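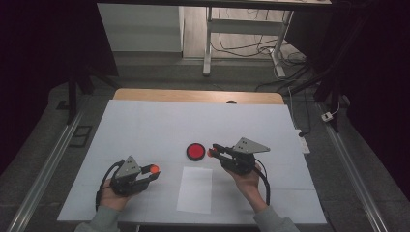 My Rowing Machine and the Drag Factor of Doom

I bought a secondhand Dinel rower in July, when no sane person buys indoor exercise equipment, and I paid 200 dollars for it. The seller helped me load it into my car with a cheerfulness I should have read as a warning.

The first week I did what everybody does. I shoved the lever on the side all the way up to 10, because 10 is the biggest number and I am an adult with pride. Then I rowed 400 meters, lay down on the garage floor and had a long look at the ceiling. We need a new light fixture out there.

What the lever does

I had assumed it was a difficulty setting, like the incline on a treadmill. It's an air vent. Open it up and more air gets into the flywheel cage, so the wheel slows down faster between strokes and each pull feels heavy, like dragging a rowboat full of wet laundry. Close it and the wheel keeps spinning, and the boat feels quick and slippery. How hard you work is still up to your legs, which was disappointing news for me and my legs.

The number that matters is the drag factor, and you have to dig through the monitor's menus for it. Mine is under "More," then "More" again. When I finally found it, the lever was at 4 and the drag factor was 102. I had no idea if that was good. I wrote it on a sticky note anyway and felt very scientific.

Then I cleaned it

The cage was full of lint. I took the cover off, went in with the vacuum hose and got out enough gray fluff to knit a small, ugly dog. Same lever position afterward, and the drag factor had gone up. So a 4 on my machine and a 4 on the one at the Sarow gym downtown have very little to do with each other, and all those people online arguing about their lever settings can take the rest of the day off.

Where I am now

I row before work, lever at 4, slow strokes, legs first and arms last. I still yank with my arms when I get tired. My Monday session is 600 meters, rest, 600 meters, rest, and then one more that I complain about the whole way. The seat squeaks on the return. I tried wiping down the rail and it squeaked in a lower key.

I also bought a Gemov seat pad, and it slides around so much that I've gone back to a folded towel. If you have one that stays put, tell me how in the comments. Next up is replacing the handle grip, as soon as I work out how to get the old one off.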